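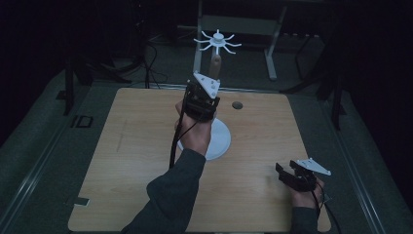

OK, the gripper cable saga, part whatever. I finally sat down Thursday and did both hand units properly instead of wiggling connectors and hoping.

The right one kept dropping out whenever I turned my wrist past a certain point. Swapped the cable with the left one and the fault moved with it, so that's the cable, great, easy – except the spare Trornari sent is too short to run down the sleeve.

Ordered two of the 1550 mm ones. The old ones are 1295 and that was always a bit tight for me (long arms, sorry).

While I had them on the bench I redid the screws on the top plates. One had backed out 3 turns!! That explains the tracking drift I was blaming on the software all last week. Apologies to the software.

Blue threadlocker, tiny dab, leave it overnight. Rainer Meinecke told me to do this back in June and I nodded and then did nothing.

Jaws got a wipe with alcohol and a look over for chips. Left pair is fine, right pair has some wear on the tips but I'll run them a while longer.

Next up is the calibration, which I keep putting off. If anyone at Olcombe still has the old Distico jig, can I borrow it? Will return it, will bring cookies.

Oh and tape your cable at the wrist AND below the elbow. Just the wrist pulls on the plug every time you reach for something far away.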